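Section 3: Before You Order

Mackay Bench Arm Planning Guide

Vendors will tell you a simulated cell costs next to nothing. Budget for it anyway. Complete these steps before signing a quote for the arm, the post or the cameras.

1. Write down the one task you are paying for. "General handling" is a sales term.

2. Lay out the table in simulation first. Mark how much of the top the arm can reach and do not pay for surface it can't.

3. Price the mount as its own line. Rotus and Demau both list it under "accessories."

4. Run the task 50 times in simulation. Log every miss, including the ones the demo would have trimmed.

5. Render each camera view you plan to buy. If you can't pick out the part, drop that camera from the order.

6. Hold back $2000 for cables, guards and rework.

NOTE: A quote is good for 30 days. Ask for 2 copies, one with the discount removed.

CAUTION: A clean run in simulation does not prove grip on a real part. Do not release final payment on the strength of renders.

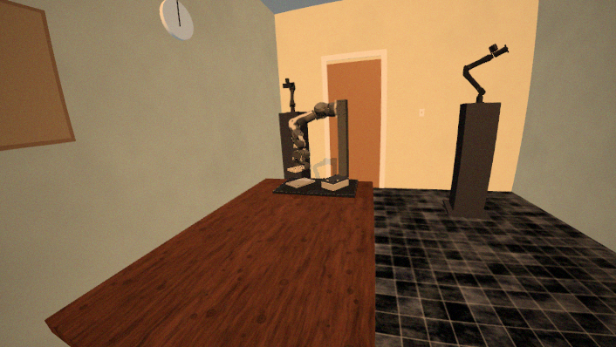
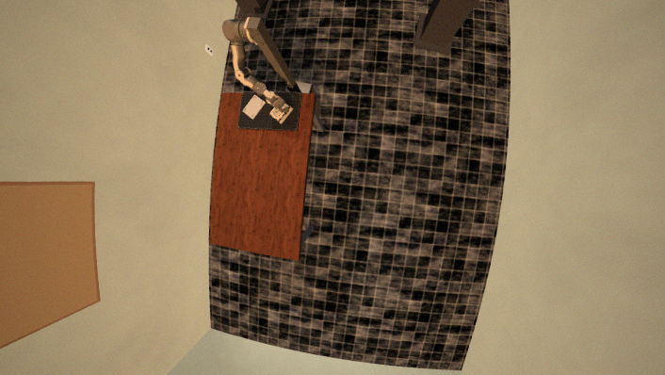
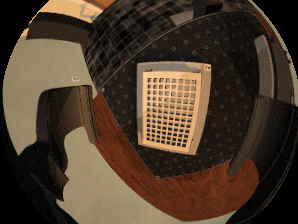

Text: Usha Mudaliar
Budget review: Daniyal Naqvi
Revised 14 July 2026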